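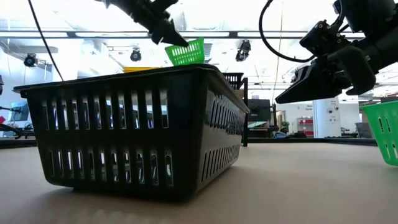

Wendell Pruitt has argued that *Lultero* should be counted as a radio play that happened to be televised, and that most of its faults on screen go away when the viewer shuts his eyes. The remark is often quoted in discussions of the serial, although later writers have tended to give the camera work more credit.

***Lultero*** is a science fiction television serial in six parts, made by Sison Television and first shown on Tuesday evenings in black and white. Each episode ran 30 minutes. The story concerns a weather station that begins receiving forecasts for a town that does not exist.

## Plot

The staff of a mountain weather station above the city of Brurnberg pick up a nightly bulletin on an unused frequency. It gives temperatures, wind speeds and storm warnings for a place called Fletska. The junior operator, Ida, finds no such town on any map, but notices that the weather reported for Fletska reaches Brurnberg 20 days later.

In the third episode the bulletins start to include the names of people. The station chief orders the receiver switched off and is overruled by the government, which wants the forecasts for its own use. The fourth and fifth episodes follow Ida's attempts to answer the broadcast. In the last episode she reaches the announcer, who asks her for the weather where she is, and then reads it back to her as a warning.

The title is the station's call name. It is spoken only in the first and final episodes.

## Production

The serial was performed largely live from a single studio, with short filmed inserts for the mountain exteriors. The station set was built on two levels so that actors could be followed up the stairs without a cut. A fault in one of the cameras during the second episode left a long telephone conversation playing on the back of an actor's head – a shot that several reviewers took to be deliberate.
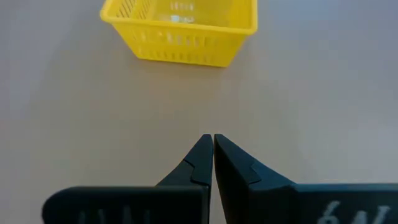
*Yellow plastic basket on a pale surface*

The voice of the Fletska announcer was recorded in advance and played into the studio through a loudspeaker, and the cast heard it for the first time in rehearsal. No incidental music was used. The hum under most scenes came from a tone generator and was raised slightly in pitch from one episode to the next.

## Broadcast and reception

Sison received 372 letters during the run, a large number of them asking whether the bulletins were real. A repeat planned for October was dropped in favor of a variety program. Newspaper notices were mixed. The slow opening episode was widely criticized, while the scenes between Ida and the station chief were praised.

## Survival

Episodes one, two, four and six exist as film copies. The third and fifth are missing, but the camera scripts for both survive, along with the announcer's recordings. A book of the scripts was later printed in an edition of 600 copies. It restores a scene cut from the fifth episode for length, in which the station chief admits that he has heard his own name read out.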